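Ticket: Open day demo, two-arm table stops mid-routine
Opened by: Shobha Murthy
Assigned to: Arwel Pumphrey
Site: Grarnel, demo room
Priority: high (visitors on site)
Status: closed, one item carried over

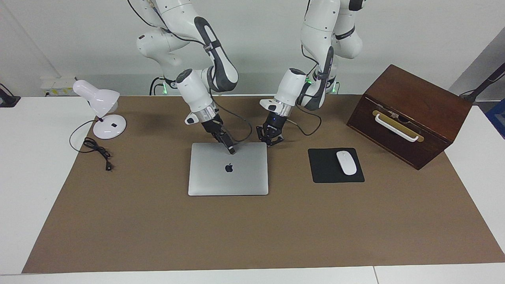 Laptop task on the demo table, right gripper at the lid, left gripper clear.

Reported fault

The tidy-desk routine stopped twice during the morning run-through for the open day. Both times it stopped on the laptop step. The right arm came down to the lid and held there, the left arm stayed where it was, and the screen gave "contact timeout, left". No emergency stop was pressed. After a reset the arms went back to the start position and the other steps (mouse, lamp) ran through without trouble.

First group of visitors is due at 11:00, from Quiambao. Mieczysław Witkowska is hosting them and would like the laptop step kept in if possible.

Log

08:50 Arwel
Read the ticket. Please leave the table as it is, don't move anything on the paper. Coming down.

09:05 Arwel
Reproduced on the first try. The right gripper reaches the lid and waits for the left to report contact. The left stops short and never reports. The wait runs out after 15 seconds and the routine halts. So the halt is correct behaviour, the problem is where the left arm thinks the laptop is.

09:10 Arwel
Shobha, was the paper changed?

09:14 Shobha
Yes, new sheet put down last night after we packed up. The old one was torn at the front. I put the objects back by eye.

09:20 Arwel
That would do it. The stored laptop position was taught on the old sheet, with pencil marks for the corners. There are no marks on the new one. The right arm has enough slack in its approach to find the lid anyway. The left has a much tighter limit, set in July by Raghavendra when we were demonstrating for Molla.

09:32 Raghavendra
Confirmed, that was me. Search distance on the left was cut to 2 mm so it wouldn't drag on the lid. It can go up a bit but please don't put it back to the old value. Re-teach the position first and see if you need to change it at all.

09:48 Arwel
Re-taught the laptop position for both arms. Did not touch the search distance. Speed limit for visitors checked while I was in there, reads 300 mm/s on both arms, which matches the open day sheet.

10:05 Arwel
Ran the laptop step on its own, 17 runs, all completed. Then the full routine once, start to finish, no halt.

10:11 Shobha
Can I mark the corners now?

10:12 Arwel
Yes please. Pencil, small, and do the lamp base and mouse pad as well. The wooden box isn't picked up in this routine so it only needs to stay out of reach.

10:20 Shobha
Done. Lamp lead left on the paper as before.

10:26 Mieczysław
Thanks both. I'll keep the laptop step in and put it last. If it halts while people are watching, what do I do?

10:29 Arwel
Tell them it has stopped on a timeout, press Reset, wait for both arms to go up, then start again from the menu. Don't reach over the paper until the menu is back. If it happens a second time, skip to the mouse step and ring me.

12:40 Mieczysław
Quiambao group finished. No halts. They asked to see the laptop step again and it ran again. One question I couldn't answer: can it do the same with a different laptop? I said I'd pass it on.

12:55 Arwel
Not without teaching it again. Happy to write to them if you send me the contact.

15:30 Mieczysław
Second group done, from Ivham. No halts.

Cause
Objects placed by eye on a new sheet of paper, outside the left arm's search distance.

Fix
Laptop position re-taught, corners marked on the new sheet.

Carried over
Anil Pillai to add "re-mark and re-teach after changing paper" to the set-up sheet and print a new copy for the demo room.

Closed by Arwel Pumphrey, 15:45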